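Open Day at Skusitz: Visit Report
Intro to Automation, Team 2
Written by Noémie Poulain

For our second project we had to go see a robotics group at work and write up what we learned. My team picked the open day at Skusitz on October 21, 2020, mostly because Gaëtan had already been there in May and wouldn't stop talking about it. I'm so glad we did! I went in thinking robot training was all typing code, and I came home with sore wrists and four pages of notes.

Our host was Armelle Gilbert, who runs the demo room. She started with a short talk (no slides, thank goodness) on how you teach a robot arm to pick things up. Their answer is to let people do it first. You take a gripper in your hand, do the job yourself, and the recordings go into training. Their project is called Ondener, and the goal for this year is 2,000 recordings of simple table jobs. They had finished 200 when we visited, so there's a long way to go. 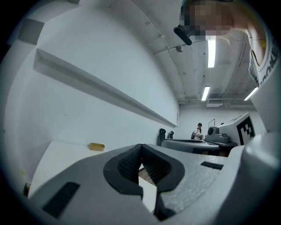 My big question going in was about grip, because our own class gripper drops everything. We made its fingers out of smooth plastic and blamed the motor for weeks. The finger pads on the hand-held one have a fine diamond pattern on the inside, and they curve in toward each other at the bottom of the V, so I drew that shape in my notebook right away and put arrows all over it. Charoen thinks we could get close to it by gluing textured rubber onto what we've got. I'd like to print new fingers from scratch – we're still arguing about it.

After the talk we each got a turn. It's harder than it sounds! Your hand wants to twist the way it always does, but the gripper is wider than your hand and you have to plan where you're coming from before you start. Armelle told me to slow down, then told me again. She said a rushed recording is no good for training even if you get the object where it's supposed to go, and that got me thinking about how we grade our own test runs. Right now we only write pass or fail.

Then there were the markers, those square cards with the blocky black-and-white patterns. I'd seen them in our textbook and skipped the page, oops. A camera can work out where a card is and how it's tilted, as long as the size of the square is known ahead of time. Benoît asked what happens if you cover up a corner, and the short version is that you can lose the reading completely. We're adding one to our test table.

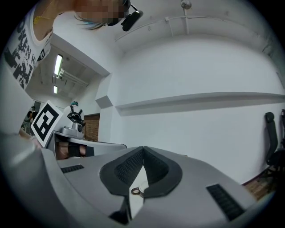

Marker card held up next to the gripper during the open day at Skusitz.

What I'd do differently: bring better questions about the software. We used up nearly all our time on hardware, and when Armelle mentioned how they sort the good recordings from the bad ones I didn't know enough to follow up. Charoen has emailed her and we'll put her reply in the final report if it comes in time.

Plan for our own build, Fludadari, before the next check-in:
New finger pads (Charoen and me)
Marker on the test table (Benoît)
Notes on every test run, including the slow ones and the ugly ones (Gaëtan)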